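How a Robot Learns to Tidy a Toy Kitchen

Hui-mei Kwok wants to know how many tries a robot arm needs to learn one job. Her project is called Wurkum.
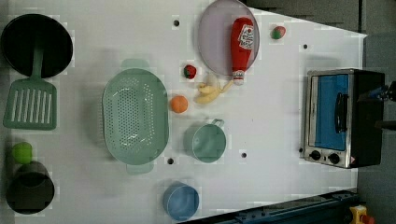 First, a person steers the arm by hand. The computer saves every move. Wurkum has 522 of these saved tries.

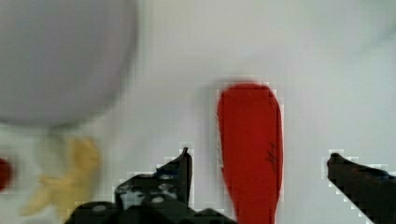
Next, the computer looks for patterns in them. Then the arm works alone. 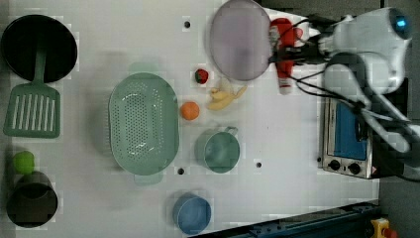

What did she find?

After 102 tries, the arm often missed. After 294, it missed much less.

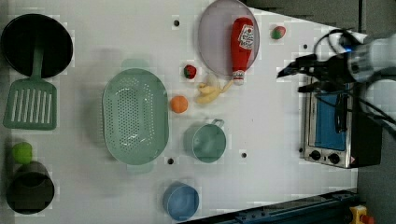
The robot arm above the toaster oven.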